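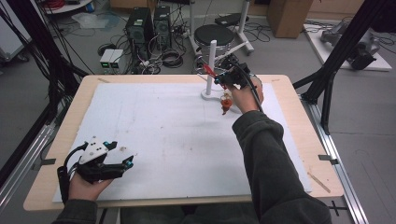 Both grippers out, right hand reaching for the far side of the board.

We passed 500 demonstrations in August and I'm still not tired of this! I had pictured robot learning as mostly sitting at a screen, and then Gitau handed me two grippers and pointed at the table, and now my shoulders know a lot more about machine learning than they used to.

The idea is simple enough. You do the job yourself, with a gripper in each hand, and everything gets recorded: where the grippers went, how far the fingers opened, what it all looked like from above your own arms. Do that enough times and the model starts to pick up the motion (we hope). Our goal for this task is 900.

What surprised me most is how much we want the runs to differ. My first 30 were beautiful. Same start, same path, same little pause before closing the fingers. Raíssa watched a few of them back and said, very kindly, that I had recorded one example 30 times. So now I move the pieces between runs, I come in from odd angles, and sometimes I miss on purpose and recover, so the model gets to see what recovering looks like. I love those runs. They feel like teaching somebody to cook, burnt onions and all.

Long reaches are still my weak spot. At full stretch my wrist wants to roll, and the fingers come down a bit crooked over whatever I'm after. Gitau's advice was to slow down for the last inch and let the other hand rest, and my keep rate has gone up a lot with that one change.

We stopped at 519 last night, sometime past seven. Next I want to try more runs starting with the left hand, which for me is the clumsy one, so expect a grumpier post!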